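Grulla Card Help Questions - README

Welcome, and thank you for stopping by! Grulla is a collection of 1349 short questions that people have typed into bank help pages about their cards: where to find the account number, how to remove a saved card, why a sign-on fails on a new phone, that sort of thing. Each question sits on one line of questions.csv, with a topic and a short answer beside it.

Of these, 679 come from the older Fovcombe help pages and the rest from Alell. We sorted them into 25 topics by hand, which took most of August (and a good deal of coffee). Card numbers, names and phone numbers were swapped for blanks before anything was saved.
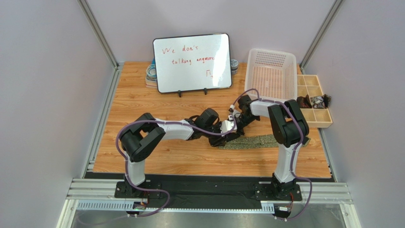
Keabetswe Cele wrote to say that "lost card" and "stolen card" really ought to be separate topics, as banks handle them differently, and we think that's fair - they will be split in the next version. Until then, the note column tells you which is which for the 63 rows affected.

Please don't treat the answers as banking advice. Some are years old, and fees and sign-on steps change all the time.

Corrections are very welcome and go to Nimal Weerasinghe, row number first if you can.

Last updated 14 October 2025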